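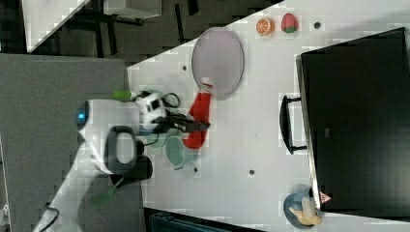 Thảo Mạch says a table looks laid as soon as there is a plate on it, and that everything after the plate is decoration. I got her note when I sent this talk around, and I want to start by disagreeing with it.

Slide 2. Setting a table for show

Start with the plate, since she did. A pale purple plate on a white tabletop reads as a place setting from across a shop. Walk closer and ask what you could eat there. Half an orange, to the right of the plate and not on it. A red bottle with a whitish cap. I have read the styling guides that call this "an inviting breakfast." I would leave hungry.

(Pause. If they laugh, go on. If they don't, go on faster.)

Slide 3. The Ollthorpe display

For those who weren't there: Ollthorpe put out a children's table in June and asked visitors which items they would keep. We had 722 cards back. The brochure says families "loved the color." Read the cards. Most of them say something like "nice" or "my son wanted the bottle." I don't call that love. I also don't know what a family would have said about a plain white plate, as there wasn't one to choose.

Ask the room: who has bought a colored plate and still uses it? Wait for hands.

Slide 4. Color as a sorting rule

The claim from Kiltham is that each color should have one job. Green for cups and tools, purple for plates, red for drinks. Children are supposed to learn where things go.

My trouble with it:

Green does too much work. A green cup and a green spatula do not belong in the same drawer in any kitchen I've lived in.
Orange is already taken by the orange.
A red bottle tells you nothing about what is in it. Ketchup? Juice? Trí Quan thinks the shape settles it. He and I have been arguing about that since the Padembridge meeting and I don't expect to finish today.

Slide 5. What it costs

The full Kiltham set was quoted to us at 2186, before delivery. We had planned for 2000. For that I would want to see one child put one cup back on the right shelf without being told. Skip the breakdown unless someone asks – it's in the handout.

Slide 6. What I would do

Buy the plates. They're fine. A darker rim is a help when the table is white.
Leave the cups until we've tried the ones in the cupboard.
Put the fruit on the plate. I'm serious about this one.

Khosravi has offered to lend us a second table for two weeks. I'd take it, with plain dishes, and hand out the same cards.

Questions. If Thảo is in the room, let her go first.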